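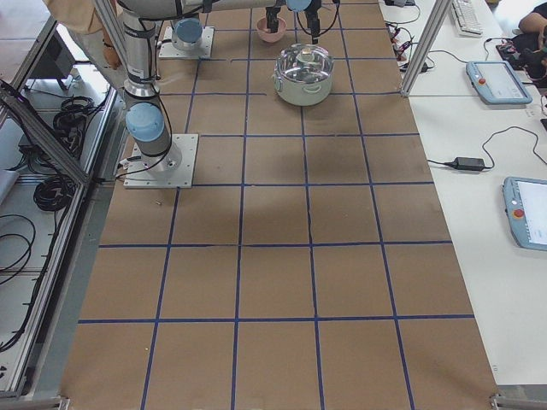 Speaker notes — Setting out a worktable for a one-pot lunch
Relton village hall, April, 10.30 am start

Opening (keep it short)

Thank Bradley Sugden for the invitation and for putting the chairs out. Say who I am: I ran the lunch kitchen at Leltwood for 16 years and I now teach beginners how to set up before they cook. No recipes today. The recipe sheet is on the side table by the door and people can take one on the way out.

Ask for a show of hands. Who clears the worktop before they start cooking, and who clears it as they go? Leave time for the laughing.

Part 1. Cover the table

Brown kraft paper. We buy it on the roll and one roll lasts us most of a term. Pull it tight over both ends and tape it underneath. It will wrinkle a bit and it will mark, and you can leave it down until it gets messy.

Then tape. Blue tape on brown paper is easy to see even for people who have left their glasses at home. Run the long lines first, then the cross lines. Press down with the side of the hand.

Mention Nassoro Rugemalira here. He taught the Flesora evening class before me and the squares were his idea. He used to say "back row, second square" and everyone knew where to put the thing down. I still do it that way.

Part 2. What goes where

Pot with its lid on, towards the back. Bowl near it. Front squares kept clear for chopping boards, which come out last.

Talk about side handles. Turn the pot so you can get both hands to it without reaching over anything else. Beginners put the pot down any old way and then have to shuffle it round when it is full.

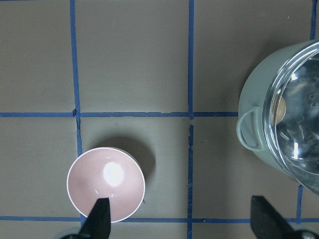

Slide 2: pink bowl and lidded pot on the taped table.

Points to make with this slide:

Leave a gap between bowl and pot. A hand has to fit in there. If you can't get hold of the side handle without knocking the bowl, move the bowl.

Small bowl, pale inside. Good for salt, chopped garlic, a measured spice. You can see at a glance what is left in it. I don't like dark bowls for this — pepper vanishes in them.

Glass lid. You can look in without lifting it, though under strip lights you mostly see the lights. Move your head, not the lid.

Pause for questions. Someone always asks about tape on a wooden table at home. Answer: tape the paper only, and keep it off the varnish. At the Lambert class we took a strip of polish off a borrowed table and it cost us 400 pounds to have it redone.

Part 3. Clearing down

Lids first, then bowls, then pots. Stack nothing inside anything else until it has been washed and dried. Roll the paper from the front towards the back with the crumbs inside. Check the floor.

If running late, skip the next bit.

Leltwood figures: 881 lunches in our busiest month, all from two tables set out like this. Don't read out the whole year.

Close

Remind them about the recipe sheets. Tea is at 11.30. Bradley wants the tables folded and back against the wall by noon, so ask the front two rows to stay and help.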